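Mesh Wash Bag Check, Trotholm laundry room
Checked by: me (Raquel Sampaio), Tuesday, before lunch

Okay, so I took over the bag check in March and I've been adding comments as I go, because the old form only had boxes and I never knew what anybody meant by a tick. Copy it for your own floor if you want to. Mark each line OK, FIX or OUT. FIX goes in the blue tub with a note pinned on, OUT goes straight in the bin (please don't "save" them for rags, they fray all over the dryer).

1. Bag laid flat on a clear surface - OK
I can't check these over my arm, I've tried. Lay it down with the zipper end toward you and smooth it a bit with your palms. A few wrinkles are fine.

2. Mesh, front and back - OK
Look for snags, pulled threads and holes. Anything I can get a fingertip through is a FIX. Turn it over too! I skipped the back for weeks and then a bra hook came through on a Flaris load and chewed up a very nice cardigan.

3. Zipper, end to end - OK
My favorite line on the whole form. Hold the tape at both ends and keep it level, then look along the teeth for gaps. The ends are where they go first, right at the stitching.
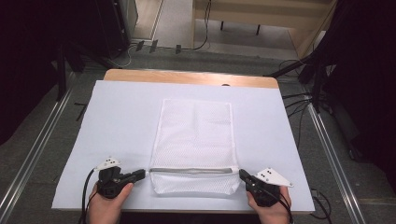
Jaime Marinho wrote on the last sheet that I'm too soft on zippers: "If it sticks once on the check, it'll pop open in the spin. Mark it OUT and buy another bag."

I see his point, but I rub a little candle wax on a sticky one and give it a second go. If it sticks again, fine, Jaime wins and it's OUT.

4. Zipper pull - OK
Tug it, gently. It should stay put and not wobble off the track. A bent pull is a FIX, a missing pull is OUT. Paper clips are not pulls, whoever keeps doing that.

5. Strap and stopper - OK, see comment
Run the strap through your fingers and feel for thin spots. Then give the stopper a little pull to make sure it's not about to slide off into the drum. I found one in the Grulari machine's filter and it took me 15 minutes on my knees to get it out, so I'm touchy on this one.

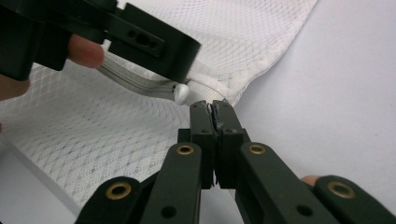

Item 5: gray strap and white stopper on the mesh bag.

6. Seams and corners - FIX on one, the rest OK
Pinch along each side seam. I had one bag with the stitching coming loose at a bottom corner, maybe an inch of it. Sewed it up at my desk with the wrong color thread and I'm not sorry.

7. Nothing left inside - OK
Feel all the way down into the corners. So far I've had a sock, two hair ties and a very clean bus pass.

8. Zipper again, closed this time
I do the zipper twice because it can look perfect open and still split behind the slider once it's shut. Steady one end with one hand, work the pull with the other, and go slow over the last inch. 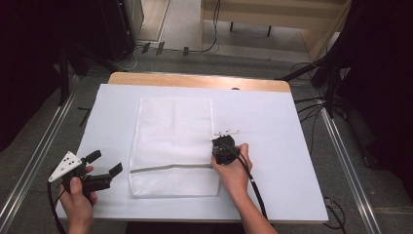

If it splits, run it back and try one more time. Still splitting means OUT, and I don't do the wax trick for that, it never helps.

9. Label readable - FIX on two
The laundry marker from Bettencourt fades faster than the old one. I've gone over the names again and left the marker on the shelf by the sink, cap on, please.

Still to do: new bags in the small size (I asked for 6), and somebody needs to find the lid for the blue tub.

Next check when the rota says. Initials: RS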